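The Allholm Key

Chapter Five
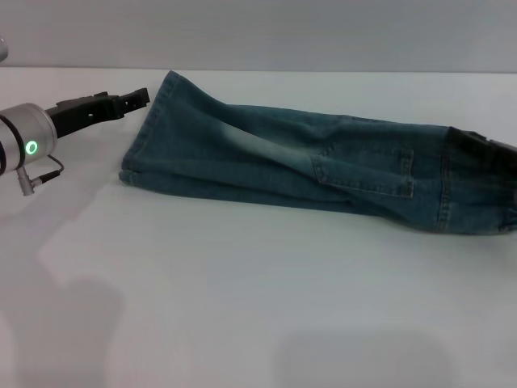 Blue jeans, folded lengthwise.

The door to the study at Allholm was locked, and the key was in the dead man's vest pocket. Inspector Ching-wen Lui found that irritating. She had been on her feet since six and had hoped for a burglar.

"Who heard the shot?" she asked.

"All of us," said Antunes. He was the nephew, and he was sweating. "We were at cards. The clock had just struck ten."

"All of you were at the table?"

"Everyone but Mrs. Kuo. She doesn't play."

Ching-wen Kuo sat by the window with her hands in her lap. She had kept house there for 22 years and would get 1,000 dollars under the will. Antunes got the rest.

"I was in the pantry," she said. "I came up when I heard it. Mr. Antunes was already at the door, pushing."

"Pushing with what?"

"His shoulder."

Lui went back to the door and crouched. The bolt was straight and the frame had no marks on it. She tried the handle. It turned easily — somebody had oiled it.

"It took you 15 minutes to get in," she said. "How did you do it in the end?"

"It gave way," said Antunes.

"The lock?"

"Yes."

"The lock is fine, Mr. Antunes."

He looked at the housekeeper. She was looking out at the Clakside road, where the doctor's car was coming up the hill with one headlight out.

"Sit down," said Lui. "Start with the cards. Who dealt?"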